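2018-02-21 – cahier simu, planif bras + caméras

Repris la branche Cemusia là où Paloma l'avait laissée. Scène cuisine, les deux bras, planif dans le repère base. Symptôme toujours pareil : le planificateur refuse la moitié des poses d'approche au-dessus de l'îlot, « collision avec obstacle statique ». Testé 22 poses, 8 passent. Avec la marge à zéro, idem, donc pas la marge.

Soupçon : transfo caméra tête → base. Le roulis est appliqué deux fois, une fois dans l'URDF et une fois dans le noeud perception. À vérifier demain avec Paloma Lindgren, c'est elle qui a écrit le noeud.

Vues tête et poignet :

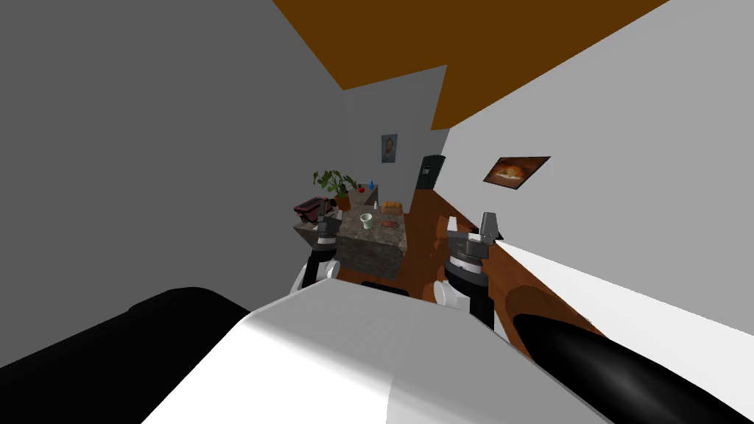
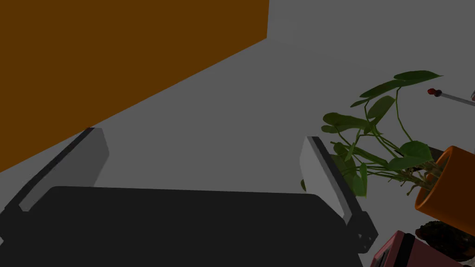 Perception

Sur la vue tête l'horizon part franchement de travers, le mur gris prend presque toute la moitié gauche. L'ajustement de plan accroche le mur au lieu du plan de travail, évidemment. Ajouté un filtre sur la normale (écart max 7 degrés à la verticale), mais ça ne sert à rien tant que la transfo est fausse.

Vue poignet : les doigts sont écartés, rien entre les deux, mais des feuilles de la plante passent derrière le doigt droit et la segmentation les colle à la pince. Du coup l'auto-masque gonfle et le planif voit une pince énorme. Il faut générer le masque depuis le modèle cinématique, pas depuis la profondeur.

À faire :
– virer le roulis en double, relancer les 22 poses
– masque pince par rendu du modèle, cf. script de Burton
– timeout planif à 160 ms, trop court pour deux bras, en parler
– regler le log qui écrase le précédent (encore)

Pas touché au contrôleur. Gains inchangés depuis mai.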